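Office chair sinks by lunch, replace or repair?

ludcombe_desk
My Ullell starts the morning at full height and by lunch I'm typing at chin level. Five years old, gas lift is shot. Is a 10 dollar hose clamp beneath me, or only beneath the chair?

Fotamex
Clamp it. Mine has held for three years.

pinewobble
Held, sure – at one height forever. Buy the cylinder. And check the armrest bracket while you're down there, those bolts work loose.

ludcombe_desk
Went under with a flashlight. Black on black on black.
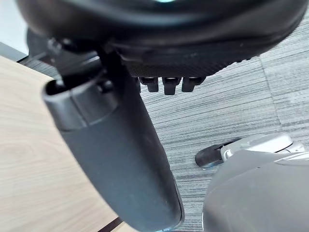

Kalinowski
Disagree with both of you. Five years is a full life for a cheap chair, let it go.

Fotamex
Says the guy with a folding stool.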